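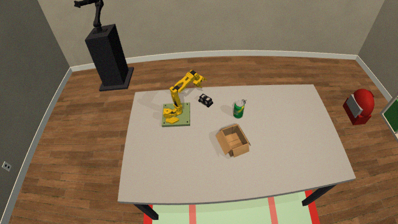
Ondia 自带的桌面装箱场景，黄色机械臂、绿色罐子和敞口纸箱

用 Ondia 仿真包跑通第一个抓取装箱任务

本文适用于 Ondia 第 2 版。读者需要会用命令行，能看懂简单的配置文件，不要求写过机器人程序。文中的操作全部在仿真里完成，不需要连接实体机械臂。

Ondia 是 Bukau 公司的桌面机械臂仿真包，和他们的 Wakus 控制器配套出售，也可以单独购买。单独购买的版本功能一样，只是不能把调好的轨迹直接下发到控制器。我们先用单独版把流程走一遍，再决定要不要买整套。

一、安装

下载安装包，大小 700 MB，解压到一个路径里没有中文和空格的目录。路径里有中文时，程序能启动，但模型贴图会丢失，物体全部显示成灰色，日志里也没有报错。这个问题在发行说明里写了，位置比较靠后，容易漏看。

解压后运行目录里的 setup 脚本。脚本会检查显卡驱动，然后要求填写许可证编号。试用许可证从 Bukau 的用户页面申请，发到邮箱里的是一个文本文件，把它放进 license 文件夹，重新运行脚本即可。

安装完成后执行：

ondia check

最后一行显示 ready 就可以继续。显示 no display 的话，说明当前机器没有图形界面，可以加上 headless 参数运行，但下面调位置的几步就看不到画面了。第一次使用建议还是在带屏幕的机器上做。

二、载入场景

执行：

ondia load table_pack

窗口打开后会看到一个木地板的房间，中间是浅灰色的桌子。机械臂装在桌面左侧的橄榄绿底板上，桌子中部放着敞口纸箱。后面黑色立柱上还有一台黑色机械臂，它在 table_pack 里属于背景，不接受指令。房间右侧的红色物件和绿色板子也是背景，参加渲染，不参加碰撞计算。

背景物体可以在配置里关掉，把 background 一项改成 off。关掉以后渲染快一些。不过如果打算拿画面训练视觉模型，建议留着，否则模型见到的画面太干净，换个环境就容易认错。

场景的随机种子默认是空的，每次载入时小物件的位置都会变。跟着本文做的时候，请在 scene.cfg 里写：

seed = 563

这样每次重置后的摆放都一致，调参数时才有可比性。流程跑通以后再把它清空。

三、确认坐标系

Ondia 的坐标原点在底板中心，不在桌角，也不在机械臂的第一个关节。X 轴指向桌子右侧，Y 轴指向桌子远端，Z 轴向上，单位是毫米。旧版的单位是米，从旧版拷过来的脚本要逐项改，程序不会替你换算。

在窗口里按 G 键显示坐标轴，再用鼠标点一下桌上的物体，左下角会给出它的坐标和名称。把要抓的物体和纸箱的坐标都抄下来。纸箱给出的坐标是箱底中心，这一点后面设置放置高度时要用到。

物体的朝向也在同一处显示。方块类物体常常是斜着放的，夹爪如果按默认角度下去，手指会碰到棱边，把物体推走。先记下朝向角，后面填进抓取参数。

四、编写任务文件

在 tasks 文件夹里新建 pack_first.task，内容如下：

target = 要抓的物体名称
place = box
approach = top
align = on
clearance = auto
max_steps = 600

target 填左下角显示的物体名称，区分大小写。place 填 box，表示放进纸箱。approach 是接近方向，top 为从上往下，另外还有 side，从侧面夹。桌面小物件用 top，罐子两种都可以。

align 打开以后，手腕会按物体的朝向角转动，再下降。这一项默认关闭，我认为应该默认打开。我们最早几次失败都是因为没开它。

clearance 是夹着物体经过箱沿时留出的高度。填 auto 时，程序按箱体高度计算，但不把外翻的箱盖算进去。这个场景里纸箱左侧有一片宽箱盖向外翻开，机械臂又正好在左边，搬运时会从它上方经过。夹着较高的物体时，物体底部有可能擦到箱盖。遇到这种情况，把 auto 换成具体数值，从小往大试。

max_steps 是一次任务允许的最大步数，超过就判为失败并停止。

五、试运行

先不要直接执行整个任务，用单步模式：

ondia run pack_first step

每按一次空格，机械臂走到下一个路点。路点依次是物体上方、下降、闭合、抬起、纸箱上方、释放、回位。

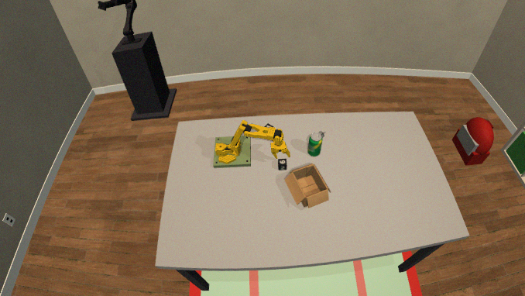 走到物体上方这个路点时先停下，按住鼠标中键转动视角，分别从正面和侧面检查夹爪中心是否对准物体。只从一个方向看很容易误判，俯视时觉得对齐了，换到侧面常常还偏着一截。偏差较大时不要去改物体坐标，应当在任务文件里加一行 tool_offset，修正夹爪中心的位置。修正值对同一种夹爪通用，填好以后其他任务可以直接引用。

还要看两侧手指的张开宽度。手指张得太开，下降时会碰到旁边的物件。可以用 open_width 限制张开的宽度，留出物体本身的尺寸再加一点余量就够了。

确认以后继续按空格。闭合这一步，左下角会出现接触力读数。读数一直是零，说明手指没有碰到物体；读数在零和某个值之间来回跳，一般是只有一侧手指接触。后一种情况往往也能抬起来，但搬运途中容易掉，应当退回去重新对准。

退回上一个路点按退格键。注意退格只让机械臂回退，不会把物体恢复原位。物体如果已经被推动，要按 R 键重置整个场景。

六、连续运行

单步走通后，去掉 step 参数再执行一次。连续运行时速度比单步快，加减速带来的晃动也会体现出来。单步能成、连续就掉的情况很常见，处理顺序如下。

先降低 speed。默认值是 1，改到一半再试。如果降速后正常，说明夹持力不够或者抓的位置太靠上。

再调 grip_force，每次加一小格。加得过大，小物件会从手指间弹出去，这在仿真里比实物上更明显。Bukau 的技术支持 İlker Avcı 在回复里解释过，接触模型用的是刚性手指，没有模拟手指表面那层软垫，建议把这里调出来的力值只当作相对参考，不要原样搬到实机上。

最后检查释放高度。place_height 从箱底算起，填得太高，物体落下时会翻滚，有时会弹出箱外；填得太低，手腕可能碰到箱壁。窗口里箱壁变成橙色高亮，就是发生了碰撞。

七、批量测试

把 scene.cfg 里的 seed 清空，然后执行：

ondia batch pack_first

程序会反复重置场景并运行任务，结果写进 results 文件夹。每次运行一行，包括种子、是否成功、用了多少步、失败原因代码。失败的种子号可以填回 scene.cfg，重现当时的摆放，再用单步模式查。

常见的失败代码：

E_REACH：物体超出机械臂工作范围。检查 scene.cfg 里的摆放区域，默认范围偏大，靠桌子远端的角落够不到。

E_SLIP：搬运途中掉落。按第六节的顺序处理。

E_COLL：和箱体或其他物件碰撞。看日志里的碰撞对象名称，如果是箱盖，调 clearance；如果是旁边的物件，调 open_width。

E_STEP：超过最大步数。多数是轨迹规划绕了远路，把 planner 从 safe 改成 normal 可以缩短，代价是离障碍物更近。

八、导出

数据用 ondia export 导出，可以选关节角、末端轨迹、相机画面，或者全部导出。画面文件占空间很大，批量测试时建议只导出失败的那部分。

有 Wakus 控制器的用户可以选择 wakus 格式，生成的文件直接导入控制器。单独版里这个选项是灰色的。我们组的 Elīna Pētersons 写了一个转换脚本，把末端轨迹转成 Mets 软件能读的表格，可以在那边画曲线和比较不同参数。脚本只处理位置和姿态，不处理夹爪开合，要用夹爪信号的得自己补一列。

九、使用中的一些意见

安装和载入场景没有遇到大的困难，说明书里的命令基本能直接用。场景文件是文本格式，改物体、改摆放范围都方便，也便于放进版本管理。

不满意的地方有几处。align 默认关闭，前面说过了。auto 计算高度时不考虑箱盖，对装箱场景来说不太合理，希望后续版本改掉。中文路径的问题至少应当在启动时提示。另外日志里的时间用的是仿真时间，和系统时间对不上，跟其他程序的日志放在一起查问题时很麻烦，目前只能在启动脚本里自己记一个起始时刻再换算。

如果只是学习抓取流程或者生成训练画面，单独版够用。需要在实机上反复对照的，还是要买带控制器的整套，手工转换轨迹的工作量不小，而且每次改参数都要重做一遍。

试用许可证到期后，场景还能打开和查看，run 和 batch 两个命令会停用，已经导出的数据不受影响。到期前记得把 results 文件夹另存一份，重新安装时它会被清空。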